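Pre-purchase check, hand-held grippers, November
Checked by: Zawadi Chege
Budget line: Tultwood, equipment

- [x] Housing free of cracks
- [x] Finger pad seated in collar
- [ ] Spare pads quoted. *Kinyua has sent a price for the units only. Ask again.*
- [x] Carry weight acceptable for a full shift
- [ ] Charger count agreed. *We need 3, the quote has 2.*

Hold the order until both open items are closed.
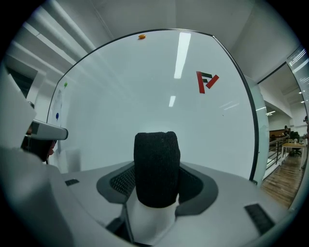 Spare parts are where this budget is thin. We set aside 640 for the year, and that has to cover pads, collars and any shipping from Hoko. The knit cover on the finger pad is the part I'd plan to replace most often, so please price it apart from the block under it. The ribbed rubber pad on the housing can go on a later order.

- [x] Walkway and steps clear for carrying units
- [x] Railing firm
- [ ] Storage shelf assigned. *Fellell offered a cabinet with room for 6. Confirm the lock works.*
- [ ] Return terms in writing. *Phone answer only so far.*

Recheck open items before the purchase form goes in. Z.C.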